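Is refilling a store-bought water bottle really that bad, or is it just marketing?
Posted August 8, 2024 in Kitchen & Household

turkside_renter

My sister-in-law sent me a post from some outfit called Brastico saying you should never refill a disposable water bottle, not even once. The same page sells a steel bottle, so forgive me if I'm not convinced. I buy a slim one, drink it, and fill it up again at the sink for a week or so. The cap still screws on and it doesn't leak. The article claims "2,000 germs" on the rim without saying 2,000 per what, or who did the counting.

It's a clear plastic bottle with a ridged body, dark green label, white screw cap with green on top. Very ordinary.
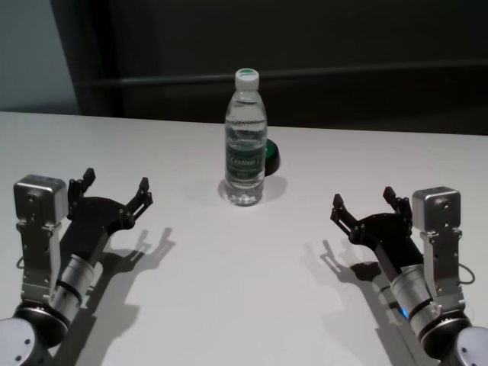

My sister-in-law says the ridges are the whole problem and that I'd never get a brush in there. I don't own a bottle brush. I rinse it with hot tap water and call it good. Is there any reason to stop that doesn't come from somebody with a bottle to sell?

Zerkow

You're right to be suspicious of the number. A germ count with no area and no test behind it means nothing.

Your sister-in-law has half a point, though. The ridges are there to stiffen thin plastic and give you something to grip. They also make the inside harder to wipe, and a rinse won't take off the slippery film that builds up after a few days. You can feel it if you get a finger inside the neck. That film comes from your own mouth mostly, so it's unlikely to do you much harm, but it does make the water taste stale.

What I'd do:

Rinse with warm water and a drop of dish soap, cap on, shake hard for a minute. Very hot water can warp this kind of plastic, so I'd drop the hot tap part.

Empty it at night and leave it upside down with the cap off.

Wash the cap separately. The threads are the worst spot and everyone skips them.

Throw it out when it gets cloudy, creased or starts to smell. A week is fine by me. A month is pushing it.

The brand makes no difference to any of this. Mine are 500 ml and yours may be bigger, same advice. If the label reads Ganten or anything else, you'd still wash it the same way.
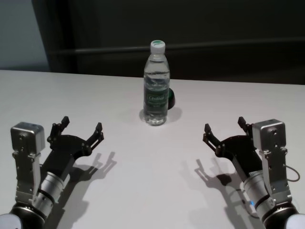

Can you put one of these in the dishwasher? I wouldn't, even on the top rack – thin bottles tend to shrink and go out of shape, and the narrow neck keeps most of the spray out.

As for steel, it's easier to keep clean if the mouth is wide enough for a brush. A narrow steel bottle gets the same film, you just can't see it. I've never seen that mentioned on a page with a shopping cart.

dumitrescu_k

just drink from the tap with a glass?? I don't get why people need a bottle inside their own house

turkside_renter

I'm not in my own house most of the day, but thanks. Zerkow, the dish soap shake sounds doable. I did check the cap threads after reading your post and I'm not going to say what I found. Still not buying the steel one.

Zerkow

Fair enough. Rinse until the bubbles are gone or you'll taste soap until lunch. And if the cap ever stops sealing, recycle the bottle and start over, they're not worth fussing with.

Thread viewed 1,259 times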